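2023년 2월 24일 작업 노트

배트 수리대 쪽

어제 들어온 Villbridge 클럽 배트부터 봤다. 토(배트 끝) 부분이 세로로 갈라졌고 길이는 손가락 한 마디 정도. 결을 따라 곧게 간 금이라 본드 주입하고 클램프로 물려 두면 된다. 문제는 에지 쪽인데, 안쪽 에지에 눌린 자국이 여러 군데 있고 그중 하나는 표면이 들떠 있다. 들뜬 조각을 떼지 않고 그대로 접착하기로 했다. 떼어 내면 메울 면적이 더 커지고, 에지는 메운 자리가 제일 먼저 다시 터진다.

작업 순서 적어 둔다.
기존 테이프 제거, 알코올로 닦기.
금 벌려서 먼지 불어내기. 너무 벌리지 말 것.
목공 본드 주입, 주사기는 가는 것.
클램프 하룻밤. 면 쪽에는 반드시 받침목.
사포 120, 240, 400 순.
아마인유는 얇게 한 번만. 스플라이스(손잡이와 몸통 이음부)에는 바르지 않는다.
페이스 시트는 기름 먹고 하루 지난 다음.

지난번에 기름을 바르고 같은 날 시트를 붙였다가 모서리가 다 일어났다. 내가 한 실수이고 다시 적는다. 하루 기다릴 것.

타격면 길들이기 시험

기계식 두드림 장치로 Tenivdale 등급 2 버드나무 블레이드를 3000회 쳤다. 중간 점검은 1692회째에서 했다. 원래 절반에서 끊으려고 했는데 카운터 확인이 늦었다. 그 시점에 중앙부 표면은 이미 눌림이 고르게 잡혔고, 토에서 위로 손가락 세 개 폭 구간은 아직 단단했다. 3000회가 끝난 뒤에도 그 구간은 손톱 자국이 잘 안 남는다. 헤드가 그 높이까지 내려오지 않는다. 장치 높이를 낮추거나, 그 부분만 손망치로 따로 해야 한다.

에지는 손으로 했다. 둥글게 굴려 가며 45도로. 나무망치 새것은 머리가 아직 각이 져 있어서 자국이 남는다. 머리 모서리를 사포로 죽이고 쓸 것.

소리 변화도 적는다. 처음에는 둔하고 짧았고, 1692회 점검 때는 조금 높아졌다. 끝나고는 차이를 못 느꼈다. 귀로 판단한 것이라 기록 가치는 낮다. Till Kleinschmidt가 녹음해서 비교하자고 했고 장치 소음 때문에 안 될 것 같다고 답했다. 마이크를 블레이드 뒷면에 붙이면 될 수도 있다. 다음 번에 해 본다.

무게와 균형점

Rirkeck에서 온 블레이드 14개를 전부 달았다. 손잡이 끼우기 전 무게다. 편차가 생각보다 크다. 가벼운 쪽은 등이 얇고 에지가 두꺼운데, 무거운 쪽은 반대로 등이 높고 어깨가 넓다. 같은 도면으로 깎았다고 하지만 어깨 모양부터 다르다. 깎은 사람이 둘인 것 같다. 문의 메일 보냄.

손잡이 끼운 뒤 균형점은 토에서 239mm로 맞추는 것이 이번 목표다. 어깨 쪽을 깎으면 균형점이 아래로 내려가므로, 무거운 블레이드는 토 쪽 뒷면에서 덜어야 한다. 다만 토를 얇게 하면 요커를 막을 때 터진다. 등뼈 아랫부분에서 조금씩 덜면서 계속 재는 수밖에 없다. 한 번 깎고 한 번 재고. 귀찮아도 건너뛰지 말 것.

들었을 때의 느낌은 실제 무게와 따로 논다. 제일 무거운 것 가운데 하나가 들어 보면 오히려 가벼웠다. 그립을 한 겹 더 씌우면 또 달라진다. 선수한테 무게만 불러 주고 고르게 하면 안 된다. 세 자루쯤 쥐여 주고 풀 샷 동작을 시켜 보는 것이 낫다. 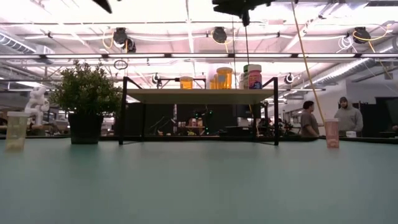 Setareh Zarei는 균형점을 239mm로 못 박는 데 반대였다. 앞발로 나가서 드라이브를 많이 치는 타자라면 무게가 더 아래에 있어도 되고, 후위 타순에 나와서 크게 휘두르는 선수는 차라리 아래가 무거운 쪽을 좋아한다고 했다. 또 같은 사람이라도 시즌 초와 8월이 다르다고 한다. 경기를 많이 치르고 나면 손목이 지쳐서 가벼운 것을 찾는다는 얘기다. 그래서 기준값은 두되 위아래로 허용 폭을 넓게 잡고, 블레이드마다 실측값을 손잡이 끝에 연필로 적어 두자는 제안.

일단 그렇게 하기로 했다. 연필은 그립을 씌우면 가려지니까 대장에도 같이 적는다. 허용 폭을 얼마로 할지는 못 정했다. Zarei는 폭을 넓게, 나는 좁게 보고 있다. 네트 연습에서 써 본 다음에 다시 이야기한다.

손잡이 접착

Akbari 등나무 손잡이 두 개를 끼웠다. 첫 번째는 V자 홈과 잘 맞았다. 두 번째는 왼쪽 면에 틈이 있어서 다시 뺐다. 홈이 아니라 손잡이 쪽이 틀어져 있었다. 대패로 한 번 밀고 다시 맞추니 빛이 새지 않는다. 접착제를 바르기 전에 꼭 마른 상태로 끼워서 창 쪽에 대고 볼 것. 접착제를 바르고 나서는 늦다.

각도는 앞으로 살짝 기울게. 완전히 곧게 끼우면 픽업이 뒤로 처지는 느낌이 난다는 말이 있었다. 이번 두 개는 지그의 두 번째 구멍에 맞췄다. 지그 나사 하나가 헐거워져서 조였는데 나사산이 거의 다 닳았다. 교체 필요.

실 감기는 내일. 왁스 먹인 실이 한 타래 반 남았다. 14개를 다 감기에는 모자라니 주문해야 한다.

공 보관 쪽 메모

헌 공으로 길들이기를 하려고 상자를 열었는데 실밥이 터진 것이 섞여 있었다. 솔기가 일어난 공으로 치면 면에 줄자국이 난다. 골라내서 수비 연습용 통으로 옮겼다. 새 공은 아직 쓰지 말 것. 적어도 두드림이 끝나고, 헌 공으로 가볍게 받아치기를 하고 난 다음이다.

남은 일

Villbridge 배트 클램프 풀고 금 확인
두드림 장치 헤드 높이 조정, 토 쪽 구간 다시
Rirkeck 답장 오면 어깨 치수 대조
왁스 실, 지그 나사 주문
Kleinschmidt에게 접촉 마이크 있는지 물어볼 것
허용 폭은 네트 연습 후에 결정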